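**Product review group, minutes**
Malbridge office, small meeting room, December

Kourosh Shirazi in the chair, and also taking the minutes, so any bias is his. No relation to the Shirazi grip pads, a point he asked to have recorded again.

**1. Last minutes.** Agreed, apart from the spelling of Stumthorpe.

**2. Ballex hand-held gripper kit.** Stumthorpe have offered us 2 kits on trial. List price is 2854 each, or 3000 with the hard case, which looks to the group like a lot of money for foam. The brochure promises "everyday object handling," so the group took it at its word and used what was on the table.

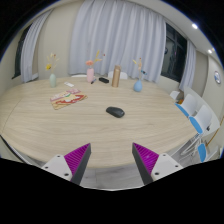
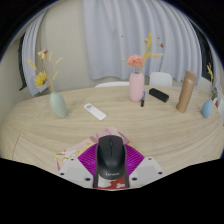
*Item 2: Ballex kit and the mouse, at the oval table.*

Points raised:

- The ribbed magenta pads were liked by all but one member, who would like them in gray. Stumthorpe to be asked. Hopes are low.
- The bottle was proposed as the next object. The vases were also proposed, and the chair declined on their behalf.
- Spare pads are 300 a set. The brochure is silent on how long a set lasts — it has plenty to say about "confidence."
- Training: Stumthorpe offer a half-day course in squeezing. Deferred.

**Decision:** take both kits on trial, without the case. Shirazi to write to Stumthorpe and get the return terms in writing before anyone signs.

**3. Label printer.** Still with the repair shop. Carried over, as is traditional.

**4. Any other business.** Whoever books the room next should ask for the longer slot.

Closed at 7:40 p.m.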